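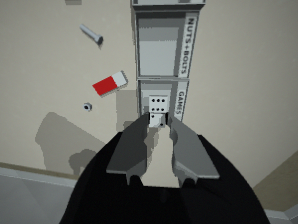 The changeover at the Andilach returns bench affects the job descriptions more than the headcount, and I would like the list to look at that before the rota is fixed. Under the current method one person empties a mixed tote on to the table and puts each part in its labelled bin. In the simulated cell the gripper does the placing, one item at a time. The die held at the GAMES bin is an easy case, with flat sides and a pad on each of two opposite faces. The bolt and the small nut still lying on the table to the left of the organizer are a different matter, as both are small and loose on the table, and NUTS+BOLTS is where most of our volume goes.

On Aug 30, 2023, Tanko Anozie wrote:
> Udier have sent the results of the July simulation. 1,666 placements, of which
> 20 went to the wrong bin and 15 were dropped. My reading is
> that the sorters become attendants, 2 per shift, and that the
> grade stays the same. Any objection to my telling them this week?

Yes, one. An attendant clears drops, resets the arm and decides what to do with items that have no bin. The last of these is a decision the sorters now pass to the shift lead. If it moves to the bench, the grade should be looked at again.

Second point — the pace. A sorter can at present put a tote aside and come back to it. With the arm running, the totes arrive when it is ready for them, and breaks need cover. The Mutden site wrote this into its rota before start-up and I suggest we copy the wording.

I would also want the drops split by part type. Okoro can pull that from the log.

Lawal Iyamu
Bench methods, Andilach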